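Chapter 3
Washing at Home: Drums, Doors and What Goes in Them

When I was ten I flooded my gran's kitchen in Trarelmont. I'd been told to put the towels in, which I did, and to shut the door, which I very nearly did. I can still see her coming down the hall in her slippers with a mop already in her hand (I think she'd been expecting it). So I come to laundry with a bit of history, and I've had a soft spot for washing machines ever since!

In the last chapter we sorted clothes by fibre and colour and learned to read the care label. Now we get to the machine itself. I'd like you to finish this chapter able to look at any washer, including one you've never met before, and work out where the clothes go, how the water gets at them and how big a load it will take.

Most of us grew up with one drum. Everything went through it, one load after another, and if your brother's football kit was in there you waited. When I started teaching at Hindwood I asked my first class to draw a washing machine from memory, and every single drawing had one round door in the middle. I still have them in a folder somewhere. These days I'd expect a few of you to draw two.
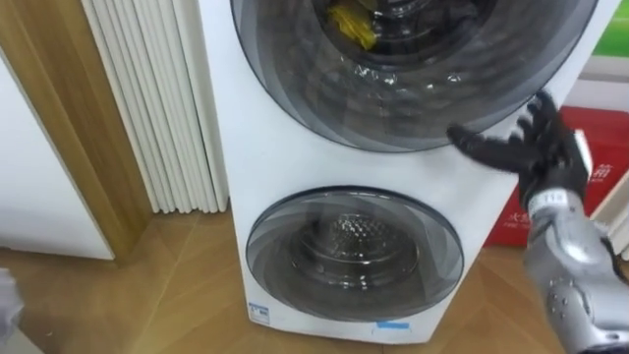
Figure 3.1 A stacked machine with two front-loading compartments. The upper door is the larger; a perforated steel drum shows through the lower one.

I like the idea of two compartments very much, mainly for small loads. Think about baby clothes, or tea towels, or the three pairs of socks you need by morning. You can keep those well away from the muddy jeans. Do check the capacity of each compartment in the handbook, though, and don't guess it from the size of the door.

Now, those little holes. A drum is perforated so that water can move in and out while the clothes tumble, and so that it can be flung out again when the drum spins fast. The dimples and raised bits you find on many drums help to move the fabric about. Run your hand round the inside of the one at home (switched off and empty, please) and feel for rough spots, and for hairgrips. My friend Saoirse Hennessy once lost a favourite blouse to a single hairgrip and she brings it up every Christmas.

While you're down there, have a look at the floor. A machine needs to stand level or it'll rock and thump on the fast spin, and a wooden floor passes that thump along to whoever is trying to sleep next door.

Before you read on

Find the handbook for a washing machine you use, or ask whoever keeps it. Write down the largest load it allows for cottons and the largest it allows for delicates. Bring both figures with you to section 3.1, where we'll weigh out a real load and see how it compares.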